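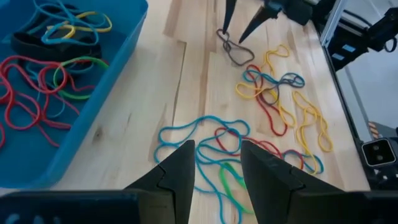
Rubber bands in a blue bin and on the table.

Labelling range states with a rolling z-score in Octave

Posted by Marwan Sfeir, 3 Nov 2019

The Asby scripts need a column that marks each bar as stretched high, stretched low or neutral relative to its recent mean. The steps below build that column. Octave with the statistics package is assumed, along with a CSV of daily closes in date order, oldest first.

Step 1. Load the series

pkg load statistics
data = csvread('penusine_daily.csv', 1, 0);
close_px = data(:, 5);
n = length(close_px);

The second argument skips the header row. If your export puts the close in a different column, change the 5. Dates should already be serial numbers; csvread does not parse date text properly.

Step 2. Set the parameters

win = 44;
k = 2;

The window is in bars. I settled on 44 after running the Prydderch grid in July. Shorter windows gave more labels but the states flickered from one bar to the next. The threshold k is in standard deviations.

Step 3. Compute the rolling statistics

z = nan(n, 1);
for ii = win+1:n
 seg = log(close_px(ii-win:ii-1));
 z(ii) = (log(close_px(ii)) - mean(seg)) / std(seg);
end

Note that the segment stops at ii-1. Including the current bar in its own mean pulls large moves back toward zero and understates the score. The first win entries stay NaN and should be left that way. Filling them with zeros labels them neutral, and any classifier trained later will treat them as real observations.

Step 4. Assign the states

state = zeros(n, 1);
state(z > k) = 1;
state(z < -k) = -1;
state(isnan(z)) = NaN;

A flat segment has zero standard deviation and returns Inf or NaN. This happens with thinly traded contracts. Check with sum(isinf(z)) before going further.

Step 5. Enforce a minimum run

Fundik rejects any state lasting fewer than six bars. To match that behaviour, find the run boundaries:

chg = [1; find(diff(state) != 0) + 1; n + 1];
len = diff(chg);

NaN never equals NaN, so each warm-up bar is counted as its own run. Trim the warm-up first with state = state(win+1:end) and set n = length(state). Then loop over len and set any run under six to zero.

The last run in the file is incomplete by definition. Exclude it when tabulating run lengths, but keep its label if the output feeds a live signal.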